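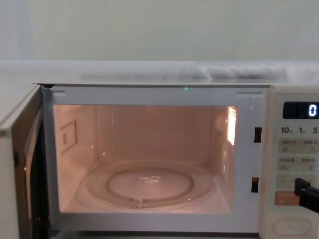
A commenter under an earlier version of this question suggested that the word "verso" in a catalog entry always means the publisher's label, and that the card can be dated from the label alone. The answers I have read elsewhere don't agree, so I am asking again with more detail.

Dating a stereoview with two different imprints

Asked Wednesday, February 7, 2024
Tags: stereoviews, Civil War, card mounts, reissues

I have a lot of 52 stereo cards, bought together, all of Civil War subjects: earthworks, a pontoon bridge, hospital tents, a few views of artillery. Most are on yellow mounts with square corners. Of these, 6 are on orange mounts with rounded corners, and those are the ones I can't place.

The orange cards have a printed label on the back reading "Weltham, Views of the Late War" with a paragraph of text about the subject. On the front, along the left margin, is a second imprint in smaller type: "Botthorpe." The negative number scratched into the lower corner of each print is the same style as on the yellow cards, and in one case the number is identical (72). The two prints numbered 72 show the same bridge, but the orange one is trimmed tighter on the right and loses part of the bank.

What I would like to know:

Is Weltham the publisher and Botthorpe the photographer, or the other way around?
Does the shared negative number mean both were printed in the same period?
Should I catalog the orange cards under the date of the exposure or the date of the mount?

I can post measurements if they would help. All of the prints look like albumen to me, but I only have a 10x loupe.

3 answers

Answer 1 (accepted)

The negative number tells you about the negative. It doesn't tell you when the print was made. Wartime negatives changed hands several times and were still being printed for the veterans' market decades later, often with the original number left in the plate. A matching 72 on two mounts is good evidence for a common source negative, or for a copy negative made from a print of it.

To separate those two cases, compare fine detail under your loupe: rigging, leaves, lettering on wagons. A copy negative loses shadow detail and usually picks up contrast. If the orange print is softer than the yellow one throughout, suspect a copy. Tighter trimming fits a copy too, but it isn't proof – the same plate could be trimmed differently by whoever pasted up the cards.

On the mounts, square corners are generally earlier and rounded corners generally later. For American cards the change happens toward the end of the 1860s, with overlap. Orange stock was used over a long period and is weak evidence by itself. Thickness and curvature are better. A flat, thin mount is consistent with the 1860s and 1870s. A thick mount with a deliberate warp points to the 1880s or after.

The phrase "the late war" in a title doesn't fix a date. Publishers kept using it for as long as their customers remembered the war.

As to the names, the front margin was most often used for the publisher or the series, and the photographer may not be credited anywhere. I would not assign a role to either name from position alone. Record both as printed: "Weltham (label, verso); Botthorpe (imprint, recto, left margin)."

For the catalog, use two date fields. One is for the exposure, if the subject can be identified. The other is for the card, as a range. If your software allows only one, use the date of the card, since that is the object you own, and put the exposure date in the notes.

Comments on this answer

The orange ones are slightly curved, and thicker than the yellow. I will measure tonight. The bridge planking is definitely softer on the orange 72.

Then I would lean toward a copy negative and a card from the 1880s or later. Check the other five before you commit.

Answer 2

Seletti lists Weltham as a reissue line in the price guide, 2000 edition, page number not to hand. I think Botthorpe is a town. The guide gives no dates for either name and doesn't illustrate the orange mounts, so it will not settle much. It does say that text labels were sometimes pasted onto leftover stock, in which case the label is later than the card. Look for a line where an older imprint shows through.

Comments on this answer

Raking light is better than backlight for this. Most of these mounts are too thick to see through.

Answer 3

Check for tax stamps. If there is a revenue stamp on the back it was sold between 1864 and 1866, when the photograph tax was in force. No stamp means it is later.

Comments on this answer

The first half is right. The second half isn't safe. Stamps fell off or were soaked off for stamp collections, and plenty of cards from those years have none. A clean rectangle or a glue stain is worth noting, but a missing stamp can't be used to date a card.

Agreed, and some of the yellow ones do have glue stains. The Murthy checklist has a column for stamp residue, which I have been leaving blank. I will go back and fill it in.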